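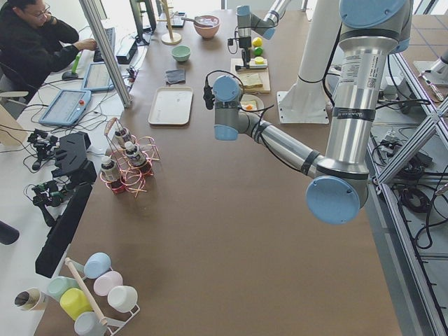

Recording for Pedden: your questions, answered

Welcome, and thank you for lending us your patience and your sandwich skills! Omid Ansari and Ardalan Bakhtiari put this page together for everyone who has signed up to record kitchen tasks, and we add to it whenever a good question comes in.

What are we collecting?
Examples of both arms working through an everyday job, recorded from start to finish. The kitchen set for Pedden has a target of 2,000 recordings, and we'd love to reach the first 200 by the end of January.

Do I have to lay the table the same way every time?
Please don't! Slide the tray over, turn the cutting board, let the lemons and the lime sit wherever they like. The model should learn to find the plate wherever it happens to be, and a few crumbs are welcome too. Just keep everything within reach of the two grippers.
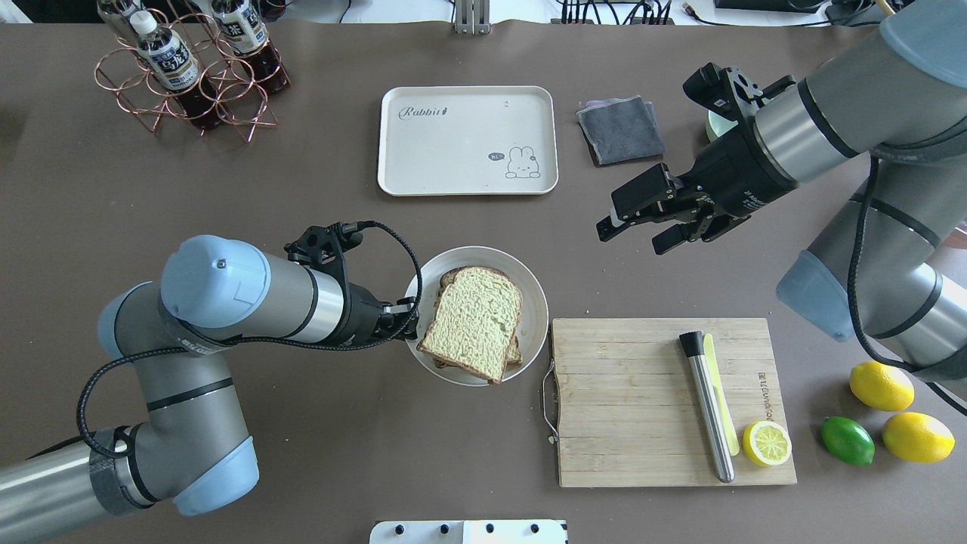 Can I start from a half-made sandwich?
Yes, and we're always short of those. One slice on the plate with the green spread already on it is a perfectly good place to begin, as long as you choose "partial" in Cevus before you press record (you can fix it afterward, but it's a bit of a chore).

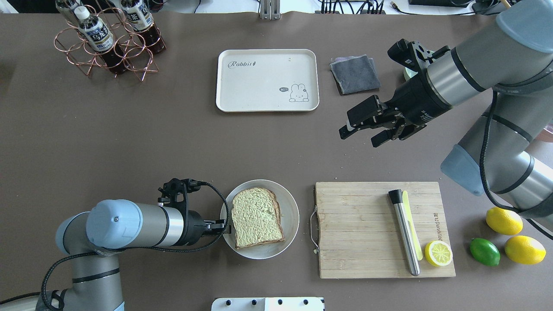 What if I drop something?
Keep going if you can pick it up again with the arms. Those recoveries are worth a lot to us, so please don't throw them away out of embarrassment. If you have to reach in by hand, stop, mark the take as failed, and start a new one.

How long is a session?
2 hours, with a good break in the middle. After 7 takes in a row most people get a little sloppy with the joysticks, so do get up and stretch before then.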